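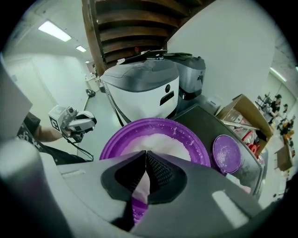 Accueil | Projets | Cuisine | Contact

Notre projet : ranger le coin cuisine du foyer Brolow

Avec Isla Maihi, on avait un samedi et une idée fixe : que chacun retrouve ses affaires pour la pâtisserie ! J'ai gardé le bol violet et son couvercle sur le plan de travail, devant les deux gros appareils (trop lourds pour les étagères en bois, j'ai essayé). La poudre blanche, ça se met partout, même sur le couvercle. Pour notre recette test, il en fallait 400 g, pesés à 11 h.

Commentaires

Ewan Quinlan : Et les petites choses sur l'étagère du bas, vous les triez quand ?

Ruba Sabbagh : Super, je veux la recette !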